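Unit 6: Pacing and Race Planning for Middle and Long Distance

Course handout, Endurance Coaching II
Read before the Thursday practical. Bring a stopwatch and last week's split sheets.

6.1 Scope

This unit covers how a runner spreads effort over a race from 800 meters up to 20 kilometers. Sprints are left out. Hill and trail racing come up only in 6.6, and ultras are covered in Unit 9.

Terms used below:

Split: the time for one marked part of a race.
Even pace: all splits close to equal.
Positive split: second half slower than the first.
Negative split: second half faster than the first.
Surge: a planned or forced rise in pace, followed by a return to race pace.

A split sheet is only useful if the marks are in the right place. On a standard 400-meter track the 300-meter mark is not at the finish line, and an assistant timing from the stands will often read it late. Stand at the mark.

6.2 Why the 800 is treated apart

In most races over 1,500 meters, the fastest times come from even or slightly negative splits. The 800 does not follow this. Well-run 800s usually have a first lap that is faster than the second, often by one to three seconds. The runner starts fast, breaks from lanes, takes a position, and then slows as little as possible.

Two points for coaching:

Do not correct a positive split in the 800 just for being positive. Look at the size of the drop and where it falls.
The third 200 is where most club runners lose time. The last 200 feels worse but is often no slower.

Worked case. A runner records 200-meter splits of 29.0, 31.0, 33.5 and 32.5. Total 2:06.0. First lap 60.0, second lap 66.0. The drop of six seconds is too large. The 33.5 shows that the slowing began well before the last straight. A first lap of 61.5 would be the target for the next race, with the change made in the first 200 and the second left alone.

6.3 Even pace and how to set it

For 5,000 meters and up, set a target pace from recent evidence. Acceptable evidence is a race in the past six weeks or a time trial on a measured course. A training run with a group is not acceptable, as the pace was set by other people.

Procedure:

Take the recent result and convert it to pace per kilometer.
Adjust for distance. For a step up from 5 to 10 kilometers, add 2.5 to 3.5 seconds for each minute of 5-kilometer pace.
Adjust for course and heat. See 6.5.
Write the target as a range of three seconds per kilometer, not as a single figure.

The range matters. Runners given a single figure tend to chase it after a slow kilometer and overspend.

Lap times for a 5,000 on the track: a target of 20 minutes is 4:00 per kilometer, or 96 seconds per lap. Twelve and a half laps. The half lap comes first, at 48 seconds.

6.4 Field data: the Tastanow loop

The class data set comes from the Tastanow road loop, a measured circuit of 5 kilometers with one long rise between 2 and 3 kilometers. The set holds 1,079 finishers with a full set of kilometer splits. Runners with a missing split were taken out before the file was issued.

What the file shows:

The first kilometer was the fastest of the five for most finishers, at every level.
The faster the finish time, the smaller the gap between the first kilometer and the mean.
The slowest kilometer was the third for the top group and the fourth for everyone else. The rise ends at 3 kilometers, so the slower groups were still paying for it on the flat.

Do not read cause into this. Fitter runners may pace better, or better pacing may produce the faster time. The file cannot separate the two.

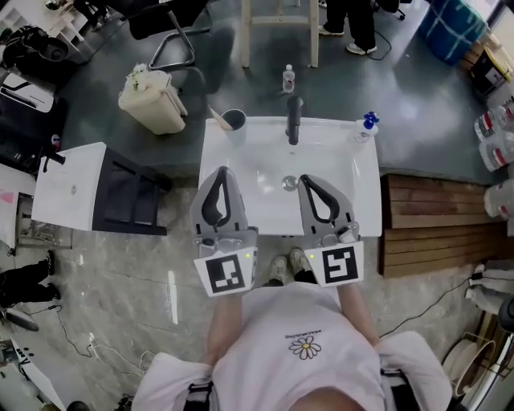
Should a runner speed up on the downhill to win back time lost on the climb?

Only in part. Time lost on a climb is rarely regained in full on a descent of the same length, and hard braking steps tire the thighs. Let the pace rise by what the slope gives at the same effort, shorten the stride a little if the slope is steep, and return to target pace within the first 200 meters of flat ground.

6.5 Heat, wind and surface

Heat. Slow the target before the start. A runner who waits until the heat is felt has already gone out too fast. For the July meets at Jerico, where the distance races start in the late afternoon, use the lower end of the range and drop the idea of a negative split.

Wind. On a track, a steady wind costs more on the home or back straight than it returns on the other. Even effort will give uneven 200-meter splits. Judge by full laps only. In a group, running behind another runner saves the most energy on the windward straight, so any passing should be done on the other one.

Surface. Cinder and grass are slower than a synthetic track. No fixed correction is given here. Use a time trial on the surface in question.

6.6 Surges and tactical races

The Veres relays are run on a short grass circuit with tight turns, and pace there changes all the time. Even pace is not a realistic aim. Train the return to pace instead:

Six repeats of 3 minutes at 10-kilometer effort, with a 20-second surge placed in the second minute.
The coach calls the surge. The runner does not know when it will come.
Score the session on the final minute of each repeat. If it is slower than the first minute by more than four seconds per kilometer, the surge was too hard.

Allow 90 seconds of easy jogging between repeats. Juniors do four repeats.

6.7 Race plan sheet

Use the Prodeta sheet from Unit 4. Fill in these lines for each athlete:

Evidence race, distance and result
Target range per kilometer or per lap
Opening: slowest and fastest allowed first split
Point of decision: where the runner may leave the plan
Conditions change: what shifts, and by how much

The point of decision should be no earlier than 60 percent of the race distance. For the 800 it is the 500-meter mark.

6.8 Assignment

Using the Tastanow file, pick one finisher from the middle third. Work out the mean pace and the gap from the mean for each kilometer. Then write a race plan for the same runner over 10 kilometers on a flat course. One page, with the arithmetic shown. State every correction used and where it came from. Plans that give a single target figure will be sent back.

Next unit: recovery between rounds.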